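Home | Guides | Setup | Care | Parts | Contact
Posted in October by the Geltarcombe guides desk
14 comments | 52 shares

Section 3: Setting Up Your Birkett Countertop Dehydrator

Welcome back! If you have worked through Section 2, your Birkett is unpacked, the tape is off the door, and you have probably already read the little card about the warranty. Now comes the part most of us look forward to, which is getting the thing ready for a first batch of apples (or tomatoes, or whatever the garden has left you with too many of).

Set aside a quiet hour or so. Very little of this is hard, but the first warm-up run does need somebody at home, and it's nicer to do it with a cup of coffee than with one foot out the door.

3.1 Choosing a spot

1. Pick a flat, level surface that can hold the full weight of the unit with loaded trays. A kitchen counter is fine, and so is a sturdy table in the pantry or laundry room.

2. Leave at least 6 inches of open space behind the unit. The fan pulls air in from the back, and a dehydrator pushed up against a wall takes far longer to dry anything.

3. Plug the cord straight into a wall outlet.

CAUTION: Do not use an extension cord or a power strip with this unit. 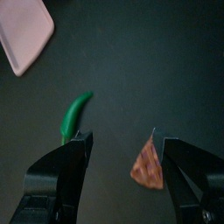 4. Check that the door swings all the way down without bumping a faucet, a toaster or the edge of a shelf. You'd be surprised how often this gets found out with a hot tray in hand - try it now, while everything is cool.

NOTE: The fan makes a steady hum, a bit like a bathroom vent. Long batches run overnight, so if you are a light sleeper you may want to keep the unit away from the bedroom wall.

3.2 Washing and fitting the trays

1. Slide out all the trays and wash them in warm, soapy water. Rinse well and let them dry completely. Please don't put them in the dishwasher, even on the top rack, as the heat can warp them just enough that they stick in the rails.

2. Wipe the inside walls with a damp cloth and go over them again with a dry one. Never spray water into the cabinet.

3. Slide the trays back in with the lip facing you. A tray that goes in backward will feel tight around halfway. Pull it out, turn it, and try again.

4. If you bought the Wuster fine mesh liners, lay one on each tray you plan to use for herbs or small berries. Larger slices do very well without them.

3.3 The first warm-up run

1. With the trays in and no food on them, close the door and press POWER.

2. Set the temperature to 168 degrees Fahrenheit, which is the top of the range.

3. Set the timer to 20 minutes and press START.

4. Open a window. A faint warm, oily smell is normal on the first run and should fade before the timer ends.

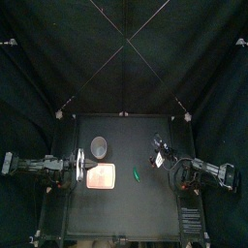
5. When the timer beeps, leave the door shut and let the fan run on until it stops by itself. After that you can open up and wipe the trays one more time.

CAUTION: If you see smoke, or if the smell is sharp like burning plastic, unplug the unit right away and do not use it again until you have spoken with our service desk.

If you have the model with the Mudum timer dial in place of buttons, turn the dial well past the time you want and then bring it back - the spring likes a good wind before it settles, and short times set directly can run a little under.

Slicing and loading are covered in Section 4.

Previous | Next | Back to top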